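Brastberg Flat-Pack Worktable, White Top
Sold by Vutstead. Last updated 2025-01-11.

We've carried the Brastberg for long enough that the one in our own sorting room has outlived two chairs and a kettle, and we still like it a lot! It's a plain white table for people who sew, wrap, pot up seedlings, build models, fold leaflets or just need somewhere big to spread out a map. The top is one smooth surface with no center join, so pencil doesn't jump when you draw across it, and the corners are eased just enough that you won't catch a sleeve.

You get the top, four legs, a bag of bolts and a hex key. The legs go on from underneath and each has a leveling foot with a good long thread. Old houses with sloping floors, this one's for you.
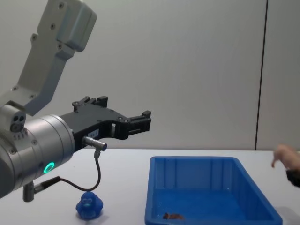
Assembly takes one person with patience or two people chatting. Lay the top face down on a blanket, start all the bolts by hand, and only tighten once every leg is standing straight. If you tighten the first leg all the way before starting the last, the holes can end up a hair off and you'll be backing everything out again. (I have done this twice. I wrote the instruction sheet.)

Sizes and weights

Standard height: 29 inches
Tall version, for standing work: 39 inches
Weight of the top alone: 50 pounds
Bolts in the bag: 9, one of them a spare
Finish: white, low sheen
Feet: adjustable, with felt pads included

The tall version is the one I'd take home. Cutting fabric at the standard height gets my lower back complaining in no time, and at the tall one I can go through an entire quilt back without sitting down. If you mostly sit, though, get the standard. A tall table and a bar stool sounds fun until you've tried to run a sewing machine pedal from up there.

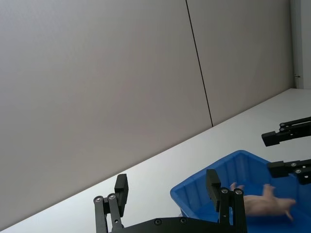
Placement is worth a little thought before you carry the top upstairs. Under a window is lovely for color matching and terrible for anything that fades. If you put it along a wall, decide early whether you want it snug or pulled forward for cables. We like a flat, pale wall behind a white top, the kind made of big panels with a thin dark seam where they meet, since you get a lot of soft light bouncing back onto your hands and small parts are so much easier to spot. Patterned wallpaper looks charming but pins vanish in front of it! Leave yourself room to walk around at least two sides if you do layout work.

Cleaning

A damp cloth and a drop of dish soap handles nearly everything. Dry it afterward, mainly along the edges. Ballpoint comes off with rubbing alcohol on a cotton pad if you get to it the same day. Permanent marker is more stubborn, so try a small spot first and go gently. Please skip scouring powder and the rough side of the sponge. It leaves dull patches that show whenever the light is low, and there's no buffing them out.

Hot things need a mat. An iron on a wool pressing mat is fine, a glue gun on its stand is fine, a pan straight off the stove is not.
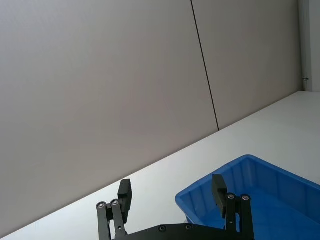
Goes well with

The Plesus under-shelf hangs from the same leg bolts, so there's no drilling, and it's deep enough for a cutting mat stored flat. It fits both heights. Put it on before you turn the table right way up, you'll thank yourself.

The Diệp clamp lamp grips the edge without marking it and swings all the way across. We restocked it in October after being out for far too long, and the new batch has a longer cord.

Spare feet and bolt bags can be ordered on their own. Tell us which height you have, as the tall legs take a thicker bolt.

Delivery

The top and legs ship in separate boxes and sometimes arrive a day apart. Check the corners of the big box before you sign. If one is crushed, open it with the driver there and write down what you find, then send us a note and we'll sort out a new top.

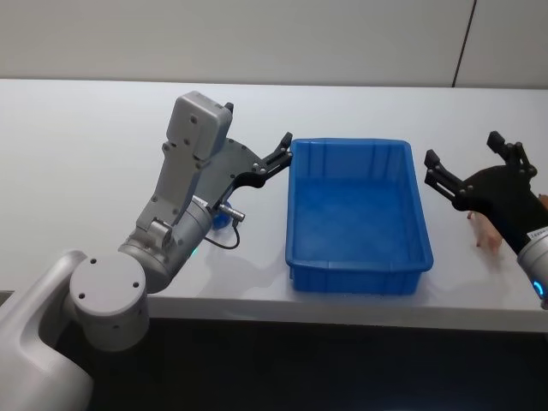 Thoa Vũ wrote to us: I bought the tall one for bookbinding and I'm so happy with it. It doesn't wobble when I lean on the awl, even on my uneven porch floor. My only grumble is the felt pads, which slid off when I dragged the table, so lift it if you can. I'd also love a version with a ruler printed along the front edge. Would you consider it?

We would! The ruler idea has come up before and we've asked for a sample. On the pads, wipe the foot clean and let the adhesive sit overnight before you move the table.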